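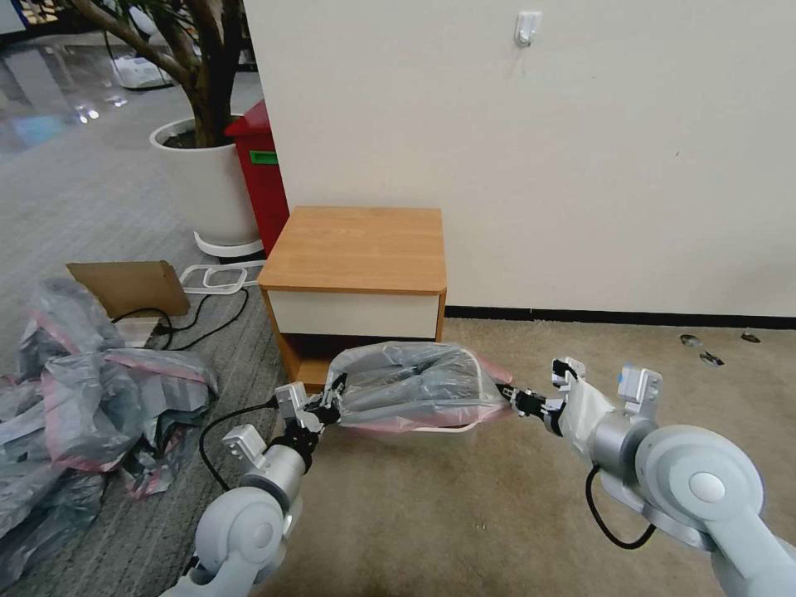

Getting Out the Door by 8

School mornings go better when most of the work is done the night before. Kobina Essien, a father of three who runs the Tuesday parents' group at Retside, shared the routine his family settled on last winter after too many late slips.

After dinner, each child packs a backpack and sets it by the front door with shoes next to it. Homework folders go in first. Permission slips get signed at the table before anyone turns on the TV. Lunches are made while the dinner dishes are still out, and water bottles go in the fridge.

Clothes are picked on Sunday for the whole week and hung in order. Kobina says his youngest still changes her mind most days, so she gets one swap, and it has to happen before breakfast.

In the morning there are two alarms. The first is for getting up. The second rings 16 minutes before the bus and means teeth, coats and nothing else. Toys and tablets stay in the bedroom until after school.

Breakfast during the week is oatmeal, toast or eggs. Pancakes are for Saturday. If a child isn't hungry, a banana goes in the coat pocket.

It took his family most of a month to get used to this. He suggests starting with the backpacks and adding the rest a week at a time. Parents who work early shifts may want to move the lunch step to the afternoon.

The Tuesday group meets in Room 183 at 6:30 p.m. Kids are welcome, and snacks are provided. Next time we will talk about bedtime for children who share a room.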